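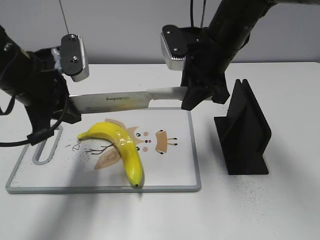 2 min read

The Brinen Open Day is a public demonstration of robot handling work held each June at the Brinen Institute, a teaching and research center in the town of Millent. It takes place on a Sunday and is open to residents free of charge. The event is best known for its kitchen bench, at which a pair of robot arms works with a knife, a cutting board and a banana.

History

The first open day was organized by Obed Owusu, then head of the handling laboratory, and drew 20 visitors, most of them relatives of staff. Attendance has since grown to 600, and entry to the laboratory is now by timed ticket. Early editions consisted of talks with a short tour at the end. The order was reversed under Owusu's successor, Tonantzin Zepeda, who held that visitors asked better questions after they had seen the arms at work.

The kitchen bench

The bench was introduced by Kaede Furukawa as a replacement for a block-stacking display. A white cutting board printed with a cartoon owl is set on a white table, with a black stand for the knife to its right. The task covers grasping the knife by its handle, drawing it from the stand and carrying it to the board.
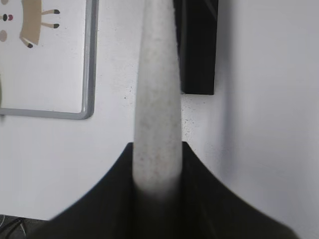
Furukawa has described the drawing of the knife as the hardest part of the exercise. The stand holds the blade closely, and a grip taken at a slight angle causes it to bind against the panel. A session lasts 20 minutes and is repeated 6 times during the day, with the last starting at 2 p.m. An operator remains at the stop button throughout, and visitors are kept behind a floor line.

The control software, known as Vumitz, was written at the institute. It is also used in the second-year laboratory course, where students begin with grasping exercises and go on to tasks shared between two arms.

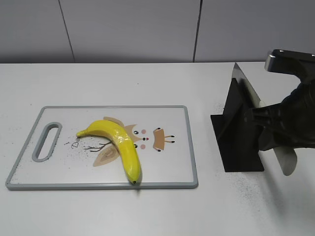

Questions are taken between sessions. Those from younger visitors are collected on cards and answered in writing by Crisóforo Ayala, whose replies are posted in the entrance hall until the end of the month.

Related events

The Debnath workshop, held the same afternoon in the east building, offers a two-hour introduction to gripper design for secondary school teachers. It is led by Fulgencio Jaramillo and requires separate registration. Places are limited to 20.

See also

Brinen Institute
Debnath workshop
Vumitz (software)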